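The Folding Board Comes Home

For most of the last century, the folding board belonged to the back rooms of clothing stores. Sales staff laid a garment over it, turned the sides in, brought up the hem and returned the piece to its shelf at exactly the width of its neighbors. The board has since found a second place in the household, and the surface on which it is most often used is the bed.

Pallavi Vishwakarma has studied household laundry work at the Brekodley Institute for the past six years. Her most recent survey, completed in June, followed 83 households through their ordinary washing routines. In 66 of them, clean clothes were folded in a bedroom. Kitchen tables came a distant second, and purpose-built laundry rooms were seldom used for folding at all.

"The bed is the largest clear surface in most homes, and it is close to the drawers," Ms. Vishwakarma writes in her report. "Its weakness is that it is soft. A quilt moves when the cloth on it moves."

A board answers that difficulty. Laid lengthwise on the bed, it gives a firm edge to fold against and leaves space on both sides for finished stacks. Dark garments benefit in particular, as their seams are easier to find against a pale surface. The report recommends a board slightly narrower than the drawer it serves, so that each folded piece can be put away without a second adjustment.

Anoma Talukder, who teaches home management courses for the Mercado Adult Education Service, places equal weight on what happens before the first fold. Her students bring the basket to the bedside and set it on the floor, within reach but off the bedding.
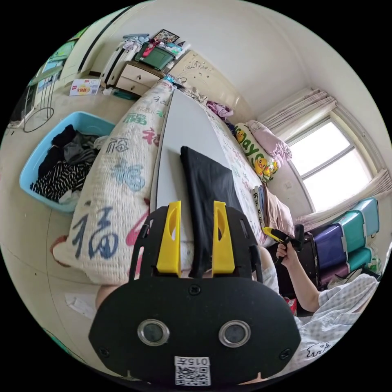
They then work through one kind of garment at a time, beginning with the items that hold their shape best. Shirts and trousers are folded first, and small pieces are left until the end, when they can fill the gaps in a drawer.

Ms. Talukder advises against lifting a finished piece by its corners. Support from beneath keeps the folds in place until the garment reaches the stack. Stacks themselves should remain low, particularly on a quilt, where a tall pile will lean and slide.

The courses are offered in the spring and fall, and enrollment for the coming term is open to all residents of the Mercado district. Copies of the Brekodley report may be consulted in the Institute's reading room.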